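Print this page | E-mail this page

Wrist tracker build, pre-session checklist
Checked by Tülin Toprak, Nov 6, 2023

1. Straps. Snug on both wrists, fasteners closed. OK. Left one was replaced in September.

2. Marker plates. Flat, clean, no lifted corners. OK. Wipe with a dry cloth only.

3. Sensor housings. No cracks, no play when you shake your arm. Right one had a little play, tightened and rechecked.

4. Cables. Let them hang down off the near side of the table, with enough slack to reach across. Pass, but tape the connectors.

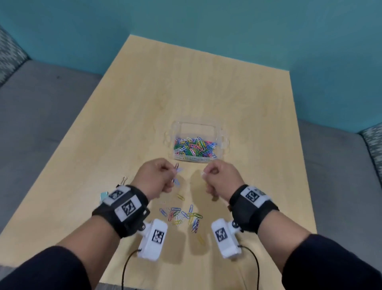

5. Small parts. Paper clips are fine for pinch and hooking practice. Keep them away from the cable connectors, and sweep up before anyone plugs in.

6. Sleeves. Pushed back below the units. OK.

7. Power. Supply on the Joltell strip, switch within reach. OK.

8. Skin check. Stop after 15 minutes and look for red marks under the straps. Two found last time, both gone by evening.

Open item: log drops out after 1000 lines. Not a safety problem. Oğuzhan has it.

Shares: 14 | Comments: 2

drallavis
What tape do you use on the connectors? Mine leaves glue everywhere.

Oğuzhan Sönmez
Cloth tape, folded over at one end so it pulls off. Log fix is on my list.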